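Poklow mattress topper, 4 cm: nine months of sleeping on it

Posted 28 December 2025

I bought the Poklow in March after the usual trail of glowing write-ups, most of which seemed to have been written after a single night. The claim is that it turns a tired mattress into something like a hotel bed. I had my doubts then and I still have most of them.

It arrived rolled up very tight in a box I could barely get up the stairs. The leaflet says to allow 12 hours for it to rise. Mine took two days, and one corner has never quite caught up with the others. The smell was sharp for the first week, whatever the website says about low odour. 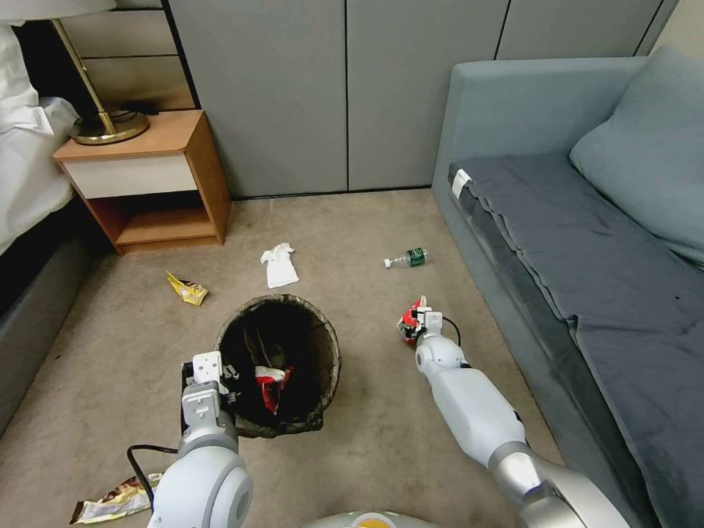
Comfort, then. It's softer on the hips, I'll give it that. If your mattress is too hard, you'll notice a difference straight away. If it sags, and mine does a bit on the left, the topper simply sags along with it. The "cooling layer" did nothing for me in summer. I slept with the window open exactly as I did before.

The straps are poor. They're thin elastic and slip off the corners whenever I change the sheets, so the whole thing creeps towards the foot of the bed. I ended up buying a set of Wostness sheet clips, which hold better than anything Poklow put in the box.
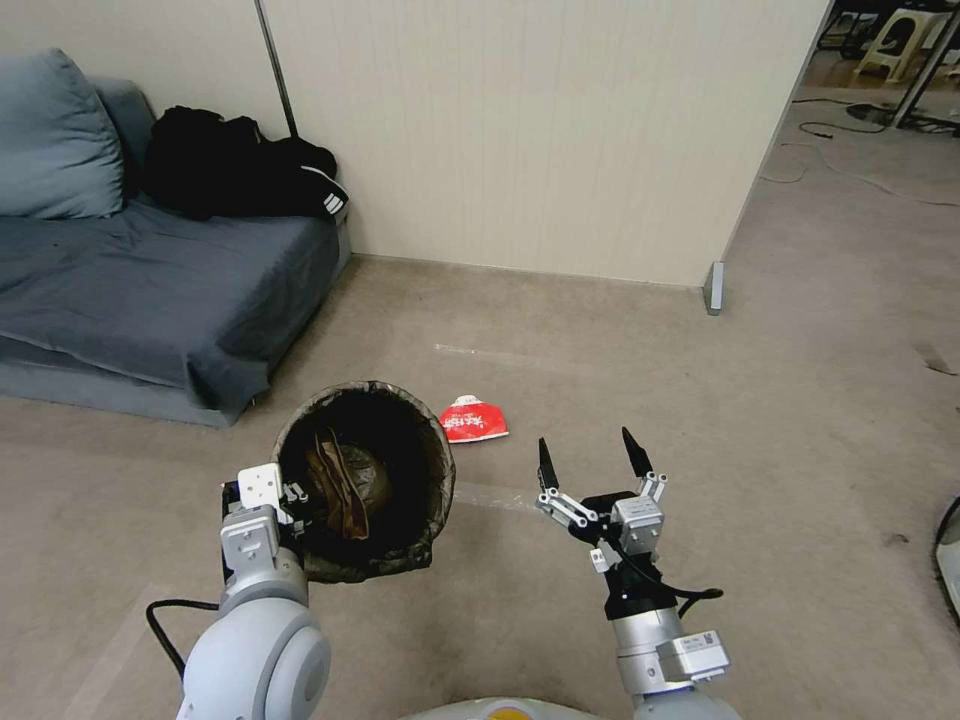 The cover unzips for washing, and came out of a cool wash with no shrinking. Getting it back on is a job for two people and some patience.

I also tried the Fudeck at a relative's house. It's firmer and cheaper, with proper wide straps, and I slept just as well on it. Would I buy the Poklow again? At full price, no. In a sale, perhaps, if your mattress is sound and only a bit hard. If it's worn out, put the money towards a new one.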